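Subject: Re: [tetsuji-ml] 波板天井の部屋の明かりと雨の音

みなさま、こんばんは。
返事が遅くなりました。製本のほうの締め切りがずれこんで、やっと机の上が片付いたところです(片付いたというか、隣の机に移しただけですが)。

先にTraian Tomaさんの元メールを引いておきます。長いので途中を少し省きました。

> 波板の天井の下で細かい作業をしている方に質問です。
> 冬に向けて作業場を移すことにしました。元倉庫で、天井も壁も白く塗った波板です。昼は気持ちよく明るいのに、夕方から蛍光灯だけになると、紙の目や糸の色がとたんに見づらくなります。照度計で測ったら、机の真ん中で317ルクス、壁寄りの席で267ルクスでした。
> 数字だけ見るとそんなに悪くないような気もするのですが、目が疲れます。
> あと、雨です。先週の大雨のとき、ラジオの音がまったく聞こえませんでした。断熱材を入れるべきか、吊り天井にするべきか、それとも慣れるものなのか。
> (中略)
> 大家さんには、元に戻せる範囲なら好きにしていいと言われています。
> Traian Toma

まず明かりの話から。

317というのは、本を読むだけなら困らない明るさだと思います。私も台所のテーブルで平気で読んでいますし。でも糸かがりや革漉きとなると話が別で、私は手元で500ルクスを目安にしています。どこかの基準を引っぱってきたわけではなくて、自分の目で「あ、これなら針穴を探さなくていい」と思えた明るさを測ったらそのくらいだった、というだけの数字です。若い人ならもっと低くても平気かもしれません。私は老眼が進んでからぐっと欲張りになりました……。

それで、つい天井の管を増やしたくなるのですが、私はこれで一度失敗しています。前に借りていたKeltdaleの作業場で、管を2本足してもらったんです。確かに部屋は明るくなりました。入ってきた人がみんな「わあ明るい」と言うくらい。ところが手元の見え方はほとんど変わらない! 白い天井と白い壁が光るばかりで、目がそっちに合わせてしまうんですね。顔を上げるたびにまぶしくて、下を向くとまた暗く感じる。夕方になると頭が痛くなって、結局足した分は消して使っていました。工事代がもったいなかったです。

白い波板というのがまた曲者で、平らな白壁と違って、山のところだけ細く光る筋ができます。視界の端にその縞がずっとあると、私はどうも落ち着きません。気にならない人は全然気にならないらしいので、これは体質かも。Traianさんの「目が疲れる」が、もし机に向かっているときより顔を上げたときにひどいなら、たぶんこの縞のほうです。一度、つばのある帽子をかぶって一時間ほど作業してみてください。それで楽になるようなら、明るさを足すより先に光を遮るほうを考えたほうがいいです。

壁は1枚目、天井と蛍光灯は2枚目を見てください。

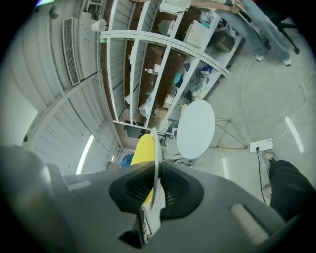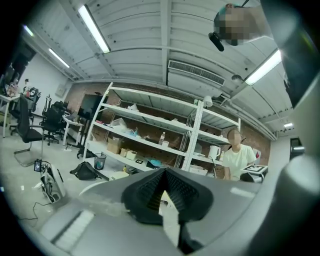
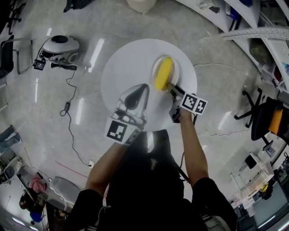
雨音は天井の材料より、板がどれだけ震えるかで決まるんじゃないか、とTraian Tomaさんは別便で書いていました。だから上から何かを押しつけるだけでもずいぶん違うはずだ、と。

私もその考えに賛成です。波板の雨音って、粒が当たる音そのものより、そのあと板がビーンと鳴っている分がうるさいんですよね。指で軽く弾いてみて、余韻が残る場所と残らない場所があったら、残るほうが犯人です。脚立に乗って端から順に弾いていくと、思ったよりばらつきがあります。うちは梁から遠いところほど派手に鳴りました。

Keltdaleでは、Sevikのフェルトを短冊に切って、波の谷に沿って貼りました。全面ではなくて、よく鳴るところだけです。Mészárosの店で端切れを袋売りしていたので、色はばらばら。見た目は正直みっともないです。それでも、ざあざあ降りのときにラジオの言葉が聞き取れるようになったので、私としては大成功でした。小雨なら気にならない程度になります。台風のときは無理です。あれは諦めてお茶を飲みます。

ひとつだけ気をつけてほしいのが結露です。金属の板にフェルトをべったり貼ると、冬の朝、裏側が湿ります。私は最初の年にこれを知らずに隙間なく貼ってしまい、春に剥がしたら黒い点々が出ていました。紙を扱う部屋でカビは本当にいけません。翌年からは短冊と短冊のあいだを手のひらの幅くらい空けて、のりも点付けにしました。それからは大丈夫です。ストーブで加湿もしている方はもっと用心したほうがいいかもしれません。

吊り天井は、私はおすすめしません。静かにはなると思います。でもせっかくの高さがなくなるし、元に戻せる範囲という条件にもひっかかりそうです。それに、波板の部屋のよさって、あの上のほうの抜けた感じにありませんか? 長い紙を広げて立ち上がったときに、頭の上に余裕があるのはうれしいものです。布を斜めに張るくらいなら、すぐ外せるし、縞の照り返しも一緒に消えるので、私ならそちらを先に試します。安い生成りの綿で十分。ただ、蛍光灯に近づけないことと、空調の風が当たる場所を避けること。はためくと今度は布の音が気になります(経験者です)。

話が前後しますが、手元の明かりについても。

私が使っているのはGriltanoのアーム式のスタンドで、机の縁に挟むやつです。もう何年も前に買ったもので、今も同じ形が出ているかどうかはわかりません。よかったのは首が長いことと、傘が深いこと。浅い傘だと、向かいの席の人の目に光が入ってしまうんです。教室をやっている方は、自分が座る側からだけでなく、必ず向かいにも座って確かめてください。私は生徒さんに言われるまで半年も気づきませんでした。申し訳ないことをしました。

置く位置は、右利きなら左の奥。これは学校で習ったとおりです。でも革を漉くときだけは、低い位置から横向きに当てると、刃の跡がくっきり影になって、厚みのむらがよく見えます。天井の光は上からまんべんなく降ってくるので、こういう影ができにくい。影を作るためにスタンドを買う、と思ってもらってもいいくらいです。

壁寄りの267の席ですが、そこは無理に明るくしないで、糊を乾かす場所やプレスの置き場にしてしまうのはどうでしょう。全部の席を同じ明るさにしようとすると、きりがなくなります。うちも端の机は長いこと「寝かせておく机」で、乾き待ちの本がいつも積んであります。

あと、照度計で測るときは、ふだん座っている姿勢のまま、机に置いて測りましたか? 立って測ると自分の影が入らないので、実際より明るい数字が出ます。うちでは座って測り直したら、あれっと思うくらい下がりました。夕方と夜でも違うので、外が真っ暗になる時間、私なら夜の7時すぎにもう一度測ります。

糸の色の見え方は、管の種類でもずいぶん変わります。古い蛍光灯だと紺と黒の区別がつかなくなりませんか。私は紺のつもりで黒い糸を買い足して、表紙を閉じたあとに昼の光で見てがっくりきたことがあります。あの本は今も自分で使っています。色を合わせるのは昼のうちに済ませて、糸を小さな封筒に分けて名前を書いておく。夜はその封筒だけ見て縫う。地味ですが、これがいちばん失敗しません。管を替えるなら、演色のよいものに、まず机の真上の1本だけ替えて比べてみるといいと思います。

そうそう、慣れるものなのか、という質問に答えていませんでした。雨音は、慣れます。私は今では、静かすぎる部屋だとかえって手が止まるくらいです。まぶしさのほうは慣れませんでした。だから順番としては、帽子、布、スタンド、フェルト。お金のかからないほうから並べたらこうなりました。

10月の集まりに来られるようでしたら、フェルトの残りを差し上げます。赤と芥子色しか残っていませんが、袋に半分くらいあります。結露の写真も、もし見たい人がいれば持っていきます。あまり食事の前に見るものではないです。

ほかにも金属の屋根の下で作業している方、冬の暖房をどうしているか教えてもらえませんか。足元が冷えて、私はいまだに膝掛けを2枚重ねています。床に敷くものでよかったものがあれば、ぜひ。

それから、元メールの中略のところにあった断裁機の音の件は、件名を変えて別に書きますね。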